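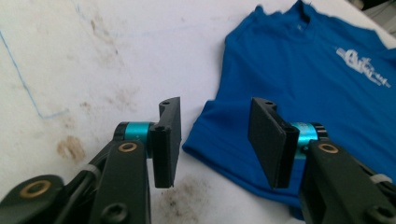 Folding a T-shirt is a problem of reference lines, according to Lacey Dawber, who runs the finishing bench at Ackroyd, a contract shop that prints, folds and packs short-run garments. A knit shirt has few lines that can be trusted. The side seams may twist, the hem may be off square, and the sleeves are set at slightly different angles from one batch to the next. For that reason she starts every shirt flat on a plain white surface, and a strong color such as royal blue makes the outline easy to read against it. "White on white is the slowest job we have," she says. "With a blue shirt you can check the edge without bending down."

Dawber has been at the bench for 13 years. We spoke in September 2002, shortly after the shop changed its standard fold for the Porollow order, a run of 261 printed crew-neck shirts to be packed singly in clear bags.

The first question was the work surface. The shop used to fold on bare tables. Jersey catches on any roughness and slides too freely on varnish, and both faults move the fabric after it has been squared. The bench now uses white foam board, laid loose on the table and replaced when the corners go soft. Dawber likes it because it can be turned. "If the shirt is crooked, I don't touch the shirt. I rotate the board until the collar faces me. Every time you pick up jersey and put it down, you have a new shape."

Velimir Atanasov, who sets the packing specifications, wanted a printed grid on the board. It was tried and dropped. The folders aligned the hem to the grid, and where the hem was off, the whole shirt went off with it. "The collar is the datum," Atanasov says. "Measure from the middle of the back neck. The hem comes out where it comes out."

The neck print helps with this. Shirts with a woven label have a visible center, but the label can be stitched to one side. A printed mark inside the back of the collar is applied on a press and tends to sit closer to true center. Dawber still checks it against the shoulder seams on the first few pieces of a carton. When mark and seams disagree, she goes by the seams and puts a note on the carton.

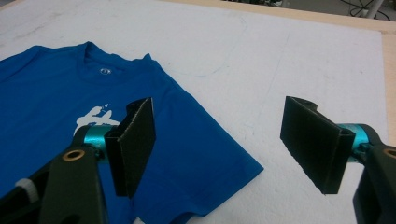
Royal-blue crew neck on foam board, with soft wrinkles in the fabric. The neck print is just inside the back of the collar.

Smoothing comes next, and she is particular about the order. She works from the collar out to each shoulder, then down the body, with the flat of the hand and very little pressure. Wrinkles at the shoulder are dealt with first. If the body is smoothed before the shoulders, the slack has nowhere to go except back up to the neckline, where it forms a ridge that shows through the bag.

"People push too hard," she says. "You stretch the front and leave the back where it was. It looks flat for a minute and then it creeps."

Sleeves take up a good part of the training time. On a shirt laid face up, the sleeve hangs away from the body at an angle, and a new folder will usually pull it straight out to the side. Dawber leaves it at its natural angle. The side of the shirt is folded in first, to a line that passes through the shoulder a hand's width from the collar, and the sleeve is then turned back on itself so that its edge lies parallel to the fold. A crease already in the sleeve from shipping can be used if it falls close to the right place. Otherwise she flattens it before going on, as two creases side by side look like a mistake.

I asked about printed chests. Atanasov's specification says that no fold may cross the print where the size of the artwork allows it, and that ink may not be folded against ink. A solid block of ink can stick to itself in a warm carton. Open, irregular designs are more forgiving, but they are harder to center by eye. "With a square logo you see at once that it's tilted," he says. "With splashes and loose shapes you can't see it, so you have to go back to the collar."

The specification gives a folded width for each size and a tolerance on it. Dawber keeps a card template at the bench for the first shirt of each size, then puts it away. She found that folders who used it on every piece pressed its outline into the fabric.

Finished shirts are stacked 40 high, collars alternating, and left under a light board before bagging. The alternation matters because the collar rib is thicker than the rest, and a stack with all its collars on one side leans. Cartons hold 200. The packing list, printed from a program called Iter, gives sizes from the bottom of the carton up, smallest first.

The next change under discussion is the bag. The present supplier, Zoltia, offers a version with the opening on the long side. Dawber has tested a few and would take it. Atanasov is waiting for the price.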